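Home Demonstrators (Cloth Handling), Wenosthorpe area

Ronik is recruiting 20 people to collect manipulation data in their own homes with a hand-held gripper. The recordings go into the training set for a cloth-handling policy, which at present holds 1,174 accepted demonstrations, mostly towels on tables. Bedrooms are under-represented.

Work is in blocks of 2 hours, up to 4 blocks a week, starting in October. Each demonstration covers one item: approach, pinch a fold, lift, place, release. Dark cloth on a printed sheet is particularly wanted.

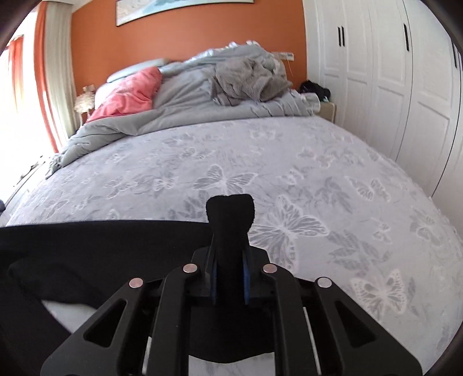

Marama Nepia adds that the pinch is the slow part to learn, and that she had most of her first block rejected for closing the fingers too fast. Her advice is to practise on one garment until the grip is steady, then change the garment.

Requirements: aged 18 or over, steady use of one hand, a bed and a selection of washable fabrics. No programming needed. Training is given at our Olelport office. Rejected demonstrations are paid at the same rate during the first block only.

Apply to Declan Donnelly, Data Collection, Ronik, stating your usual free hours and the size of the bed.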